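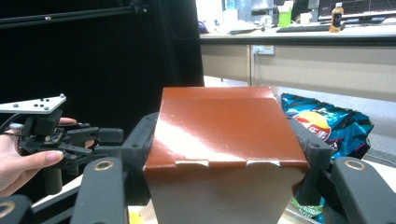

Neltley small tuck-top boxes, pack of 80

Bought for the snack table at our reading group, which meets in the evening in a borrowed study room. We used to put out open bowls and everyone put their hands in them. I wanted something that could be filled at home, stacked in a bag and handed round.

The pack cost £18 and came flat. The boxes are paperboard, with a glossy reddish-brown lid and a plain off-white body. The lid folds over the top and comes down the front, where two white tabs tuck into the body. The first few took me a while because I was pushing the tabs in one at a time. It is easier to start both and then press them home together. After that it was quick enough to do while listening to the radio.

What they hold

A handful of nuts, a couple of small biscuits, or wrapped sweets. Anything greasy needs a square of baking paper under it. I left some shortbread in one overnight without any and there was a mark on the bottom by the morning.

The body narrows slightly towards the base, so they stand well enough on their own but don't pack tightly side by side. In a carrier bag they slide about. A shallow tray sorts that out.

The gloss shows fingerprints and catches the light, and ballpoint smears on it. Write names on the off-white part. Iddrisu Frimpong, who did the labels for us in June, used a soft pencil and those stayed readable.
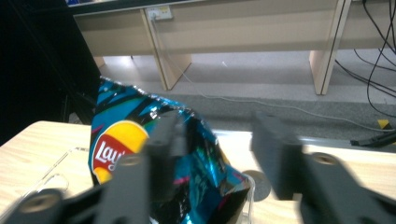

Crisps are where the boxes are least useful. Larger ones snap when you fold the lid down, and a box of crumbs is no good to anyone. We have gone back to buying those in their own bags and keeping the boxes for everything else. Foil bags bring their own mess, as they never stay folded – a crumpled one like the blue and black Lay's bag still sticks up stiff and jagged at the top and takes up more space than it should. The empty boxes at least press flat and can go in with the card if they are clean.

Compared with the others

I had tried Adeo boxes before these. They were thicker and closed with a single tab, which worked loose in the bag. The Neltley ones have stayed shut so far, although the tabs go soft after two or three openings and I wouldn't plan on using a box for more than one evening.

I'd buy them again for dry snacks. The price is fair, but I would like a smaller pack, as I still have most of mine in the cupboard under the stairs.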